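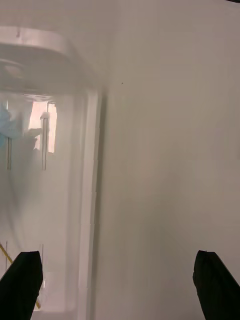
¿Puede la pinza Tustden localizar un recipiente de plástico transparente sin sensor de profundidad?

Con el módulo de estimación de borde instalado, la cámara de muñeca basta para encontrar el canto superior del recipiente y colocar los dedos a ambos lados. El sensor de profundidad puede seguir conectado, pero el módulo no lo consulta.

Imprimir | Enviar por correo

Tustden T2 -- pinza paralela con cámara de muñeca y módulo de estimación de borde

La Tustden T2 es una pinza eléctrica de dos dedos para brazos colaborativos de carga ligera. Se suministra con la cámara montada y calibrada respecto a los dedos, de modo que el usuario solo tiene que calibrar la brida con el brazo. El módulo de estimación de borde es un programa aparte, desarrollado en el laboratorio de Bernik por Nermina Popescu y Matúš Kratochvíl, y se incluye sin coste en todas las unidades vendidas desde marzo.

Qué problema resuelve

Los sensores de profundidad de luz estructurada fallan con los plásticos claros. Parte de la luz atraviesa la pared, otra parte se refleja hacia un lado, y el mapa resultante tiene huecos o da la distancia de lo que hay detrás. En una cubeta transparente el brazo recibe entonces una posición que puede quedar varios centímetros más allá de la pared real. El efecto habitual es un choque del dedo contra el canto.

El método de Bernik trabaja solo con la imagen en color. Busca el canto superior, que casi siempre es más grueso y más opaco que la pared, y sigue su curva mientras la muñeca hace un desplazamiento lateral corto. Como se conoce el movimiento del brazo, el cambio de posición del canto entre una toma y la siguiente permite calcular la distancia. Lo que se ve a través del plástico se desplaza de otra manera y el programa lo descarta.

Cómo se entrenó

El modelo que reconoce el canto se entrenó con 3000 imágenes de la propia cámara de muñeca, tomadas con los dedos dentro del campo visual. Este punto dio bastante trabajo. En la primera versión los dedos se recortaban de la imagen antes de pasarla al modelo, y con ello se perdía la parte baja del recipiente justo cuando la pinza estaba más cerca. Ahora los dedos se enmascaran según la apertura que comunica el motor y el resto de la imagen se conserva entero.

Las etiquetas las trazó a mano Zbigniew Pawlak. Se marcó únicamente la línea del canto, sin la silueta completa. Zbigniew Krawczyk revisó después los casos con fondo claro, en los que el borde y la pared de atrás tienen un tono parecido y dos personas pueden trazar la línea en sitios distintos. Los casos sin acuerdo se dejaron fuera del entrenamiento y se guardan en una carpeta separada, que se entrega a quien la pida.

Resultado

La prueba de agarre se hizo en el banco de Rostia con recipientes que no estaban en el entrenamiento, en 314 intentos. El criterio de acierto fue que los dedos cerraran sobre la pared y el recipiente subiera sin volcar. El error medio de posición del canto fue de unos 5 mm, medido con palpador. La pinza admite más que eso de holgura con los dedos abiertos del todo, pero no con la apertura reducida que se usa entre recipientes juntos.

Los fallos se concentran en dos situaciones. La primera es un fondo blanco y mate muy cercano, con el canto también blanco: el programa encuentra la curva de la esquina y pierde el tramo recto. La segunda es un objeto de color vivo y contorno recto detrás del plástico, que a veces se toma por canto si el desplazamiento lateral es demasiado corto. Para ambas se recomienda aumentar el recorrido de la muñeca en el menú de ajuste, a costa de un ciclo más lento.

No se ha probado con vidrio.

Datos de la pinza

Carga máxima con dedos estándar: 700 g
Accionamiento: eléctrico, con lectura continua de apertura
Dedos: negros, acabado mate, desmontables
Cámara: color, enfoque fijo, montada en la muñeca
Brida: patrón estándar; adaptador Becerra bajo pedido
Idioma del programa: inglés, español, polaco

El acabado mate de los dedos forma parte del método. Con los dedos pulidos de la serie anterior aparecían reflejos del canto en la cara interior y el modelo los seguía como si fueran parte del recipiente. Quien monte dedos propios debería pintarlos o repetir el enmascarado con la herramienta incluida.

Instalación

El módulo se copia en el controlador de la pinza y se activa desde la pestaña de visión. Antes del primer uso conviene ejecutar la rutina de comprobación, que abre y cierra los dedos frente a un fondo liso y verifica que la máscara coincide. Si la cámara se ha desmontado para limpiarla, hay que repetirla. El adaptador Becerra desplaza la pinza hacia delante -- el valor viene grabado en la pieza -- y debe introducirse a mano en la configuración del brazo.

Las unidades anteriores a marzo pueden actualizarse si llevan la cámara en color. Las monocromas no son compatibles.

Consultas técnicas y pedidos: Radosław Tokarz, departamento de aplicaciones. Indique el modelo de brazo y el tipo de recipiente que quiere manipular.

Ficha revisada: 2018-06-03

Imprimir esta página | Enviar esta página por correo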